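Sorting Garden Tools with Two Arms: Project Report
Barrett Bellamy, 10/29/24

Summary
The project, which I call Trallico, asks whether a policy trained on two-arm demonstrations does better with a wrist view added to the fixed view. The task is moving small garden scoops and trowels between a table and a plastic tray.

Method
I recorded 259 demonstrations by teleoperation and threw out 40 where a tool was dropped or an arm stopped on a joint limit. Two policies were trained on the rest with the same settings. One got the fixed view only. The other got both views — same network, one more image input.

Each policy was then run 56 times with the tools laid out by hand. A run counted as a success if the tool was released in the right place within the time limit.

Results
The fixed-view policy failed most often at the grasp, closing beside the handle. With the wrist view added, only 7 runs failed, mostly when handles lay across each other. Glare on shiny plastic was a problem for both. 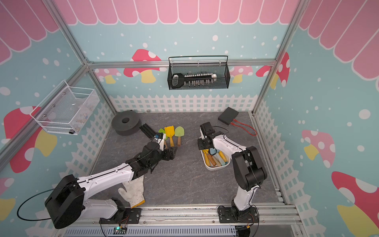
Fixed view above, wrist view below. 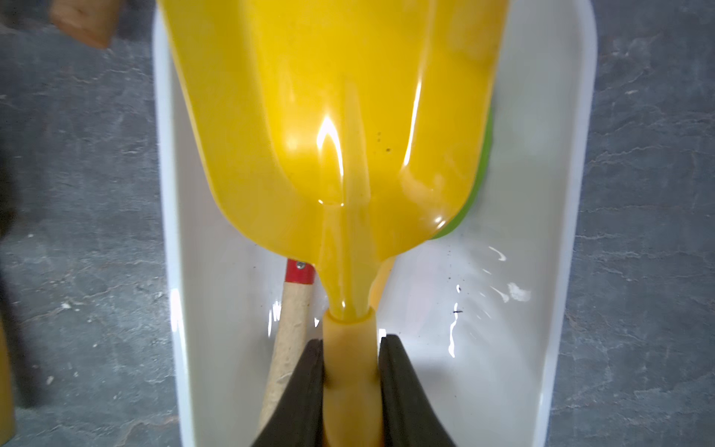

Why not train on the wrist view alone?
I tried it briefly in May, and the arm had trouble finding a tool when it started too far away, so I kept the fixed view in both policies.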